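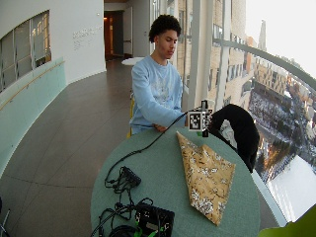

Unit 4: Budgeting for the Small Stuff

Most of you will come to this unit ready to argue about arms and grippers, and I promise we'll get to those! First, though, please look at the tabletop and price everything on it that isn't the robot: the hub, the cables, the tag on its little post, even the sheet of patterned paper. Those lines go missing from nearly every first draft I read.

Your case is Kilthorpe, a made-to-order gift wrapper with $500 left for accessories in April. Chantal Lemieux has kindly shared her own worksheet (it's a bit untidy, as good worksheets are), and you should borrow its columns freely.

Before class:
List each cable by length and connector, with one spare of each kind.
Put $108 aside for mounts, posts and printed tags.
Allow 10 percent for shipping — more if you order from two suppliers.
Add paper. Folding practice eats it up, and 28 sheets won't last an afternoon.

Bring your draft on one page. Na-rae Choo will collect them at the door.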